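Small Objects in Sloping Metal Bins: Where They Settle and How the Surface Wears

Project report, second-year Product Design
Trurkano College, workshop module

1. Background

Our group was asked to choose an ordinary container and study how it is used over time. We chose the open sheet-metal bin with sloping sides. Bins like this are used in workshops, post rooms and shop stockrooms for holding mixed small items, and most people never think about their shape. The college has several, bought from a supplier called Fatik some years before we started here. The paperwork for them has been lost, so we do not know the grade of the metal or whether the surface was treated.

We wanted to answer two questions. The first was where small objects end up when they are dropped into a bin with sloping walls and a flat floor. The second was whether the marks on a used bin match the places where objects land and slide.

The module brief asked for a cheap improvement at the end. We tested two lining materials and give our view on them in section 6.

2. The bins

The bins are roughly rectangular when seen from above. The walls flare outward, so the opening is bigger than the floor. The floor is flat. We refer to the sides as front, back, left and right, with the front being the side with the two round holes in the floor near it, one towards each side. We could not find out what the holes were for. One member of the group thought they were for drainage and another thought they were for fixing the bin down. We left them open for the drop tests and covered them only when testing the linings.

The floor is the most heavily marked part. It has pale scratches and a whitish residue, and both are strongest across the centre and the lower middle. The back wall is also worn, mainly on its left part, where the surface has gone patchy. The other three walls are plainer.

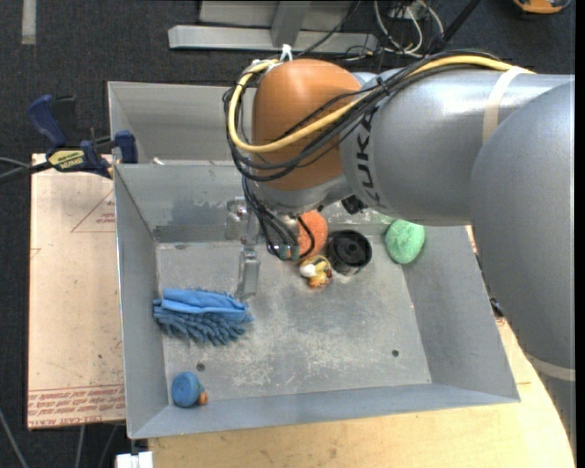
Figure 1. Sheet-metal bin with a small mixed load. Note the scuffed floor and the worn patches on the back wall. A second bin stands behind.

Three of the objects in Figure 1 are together near the back centre of the floor. One photograph proves nothing about a pattern, but it gave us a useful starting point, as we had assumed that things would spread out evenly or roll into the corners. We decided to record clusters as well as single resting places.

3. Objects used

We made up a test set from things found in the workshop and at home. It included wooden blocks, plastic bottle caps, rubber balls, short lengths of dowel, a cotton reel and some sachets filled with rice. We picked them to cover three kinds of behaviour - things that roll, things that slide and things that stop where they land.

The heaviest item was a sachet of 400 g. We had planned to include a 1000 g bag as well, but on the first trial it landed on a block and split, and we took it out of the set. The rice took most of a lunch break to clear up and we were still finding it the following Tuesday.

4. Method

The floor was divided into nine zones using a paper template with a three by three grid. We laid the template in the bin, marked the zone corners lightly with chalk on the walls and took the paper out again before dropping anything. Leaving it in would have changed how the objects moved.

Each object was held level with the top edge of the bin and released by hand over the middle. When it had stopped, one person called out the zone and another wrote it down. If it was touching another object, this was written down too. The bin was emptied after every tenth drop, so that we had results for a nearly empty bin and for one with a few things in it.

We made 473 drops that could be used. Drops were thrown out if the object bounced over the side, if the bench was knocked, or if the two people recording could not agree on the zone. The target had been higher, but the workshop closed early on several afternoons in March.

For the wear part, we drew the marks on a fresh copy of the template by eye. We used three levels: none, light and heavy. This was done before we looked at the drop results, by the two people who had not been writing the drops down.

5. Results

5.1 Resting places

The middle zone held more objects than any other. Blocks and sachets nearly always stayed close to where they landed. Bottle caps slid a little, usually in whatever direction they were tilted when they hit the floor.

Balls were different. They ran up the sloping wall, came back down and crossed the floor, sometimes more than once. Very few ended in a corner. We think this is the effect of the flare, which turns a rolling object back towards the floor. A ball that met another object on the way back tended to stop against it.

That last point turned out to matter more than the walls. Once there were three or four things in the bin, new arrivals often came to rest touching something. Clusters formed in the middle row and the back row. We saw fewer in the front row, and two of the group believe the bench sloped slightly towards the back. We did not have a good level on the day, so this has to be treated as a possible error. We should have turned the bin round halfway through and compared.

The dowels sometimes caught on the edge of a front hole and stopped there. It did not happen often enough to say much about.

5.2 Wear

The heavy marks on our template were in the centre and the lower middle. The centre matches the drop results well. The lower middle does not, as few of our objects finished there.

There are a few possible reasons. Resting places and rubbing places are not the same thing, and an object can scratch the floor all the way across before it stops. People may also drag things towards themselves when they take them out. We did not record how objects were taken out, and a future group could do this.

The patches on the left part of the back wall are harder to explain. Our objects hit all four walls. It may be that the bins were stored against something, or that the damage was there before the college had them. We were not able to tell residue from worn metal by looking alone. Wiping a small area with a damp cloth removed some of the whitish material and left the scratches.

6. Lining test

Two linings were tried. The first was a ribbed rubber mat sold under the name Temero, cut to the size of the floor. The second was plain felt from the textile room, held down with double-sided tape.

The rubber mat made the bin much quieter and stopped the sliding almost completely. Objects stayed where they landed and were easy to pick up by the edges. The drawback was dirt, which collected in the ribs and had to be brushed out.

The felt was quieter still, but it moved. The tape held on a clean part of the floor and lifted wherever there was residue, even after wiping. Small bits of grit stuck in the fibres. By the end of the session one corner had curled up and a bottle cap was lodged under it.

We also showed both linings to staff in the stockroom at Kumsa, a shop in town that uses similar bins for odd parts. They preferred the rubber and asked whether it could be made in a light colour, so that dark items would be easier to find. We had not thought of this. Most of our own objects were brightly coloured and showed up against bare grey metal without any trouble.

7. Recommendations

For a bin that holds mixed small items, we recommend a removable rubber mat, cut slightly smaller than the floor so that it can be lifted out for washing. Holes should be cut in it to match the ones in the floor. Tape should not be used on a worn surface.

We do not recommend changing the slope of the walls. It keeps rolling objects out of the corners, where they are awkward to reach.

8. Further work

The drop test should be repeated with the bin turned round and the bench checked with a level. It would also be worth starting with a new bin and drawing the marks once a week over a full term. The templates and the drop sheets are in the blue folder on the module shelf, and the offcuts of rubber mat are in the drawer underneath.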